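4.2 Teaching the arm by hand and from the other room

When we started collecting demonstrations I was sure that hand guiding would win. You grab the arm, you push it where you want it, it remembers. What could be simpler? Well, pushing small plastic blocks across a board is a fussy job, and for the first few weeks I had a sore shoulder and a folder full of wobbly trajectories to show for it. So this section is partly a results section and partly me telling you what I'd do differently.

We recorded demonstrations in two ways. In the hand-guided sessions the person stood next to the arm with gravity compensation switched on and moved the tool directly. In the remote sessions the person sat at the Studeck station (our name for a desk, two screens and a handheld controller) and steered the tip over the board in the plane, with the height held fixed by software. Stojan Hoxha wrote the height lock over one long Saturday, and I can't overstate how much easier it made everything! Before that, people spent most of their attention on not digging the tip into the wood.

Each demonstration came with a short typed instruction, such as "push the green star toward the yellow heart" or "bring the two cylinders together." We wrote the first batch of these ourselves and they were terrible, all in the same stiff style. Radka Ristić then asked the demonstrators to type whatever they would say to a friend, and we got much livelier language (also a lot of spelling mistakes, which we left in). After throwing out runs with dropped camera frames or a missing instruction, we kept 3,000 demonstrations for training and held back 559 for testing. No demonstration was allowed to run longer than 40 seconds.

The difference between the two methods showed up mostly in how people corrected themselves. With a hand on the arm, demonstrators tended to shove a block in one go, and if it rotated off course they'd drag the tip around it in a big loop. From the desk they made shorter pushes and stopped to look. The remote runs were slower and, to my eye, rather boring to watch, but the policy trained on them learned to back off and try again from another side. The policy trained on hand-guided runs hardly ever did. When it lost contact with a block it kept sweeping along the same line as if the block were still there. 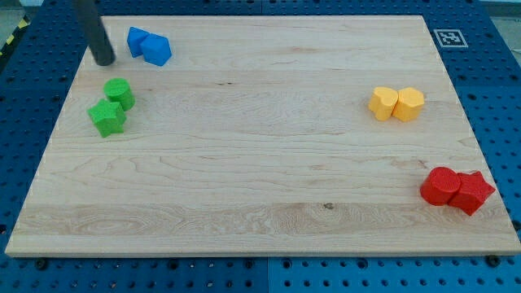

Figure 7. The block-pushing board, with pairs of blocks in four colors and the tip of the tool near the blue pair.

Shape mattered more than we had planned for. Cylinders forgive a push that is a little off center, while stars catch the tip between two points and swing around. Špela Berisha, who had the steadiest hands in our group, still needed several attempts to get a star to travel straight. We had thought about dropping the stars from the task set and I'm glad we didn't, as they gave us most of our examples of recovery.

We also tried mixing the two kinds of data. Adding hand-guided runs to the remote ones sped up the long, easy moves across the board without hurting the careful part near the goal, provided the hand-guided share stayed small. Past that point the sweeping habit came back. I don't have a tidy explanation for where the limit sits, and it moved when we retrained with a different seed, so please take it as a rough guide.

One practical note for anyone repeating this: let people practice first. We gave every new demonstrator five minutes of free play before recording, and their early runs still looked different from their later ones. Section 4.3 looks at what happens when those early runs are left out.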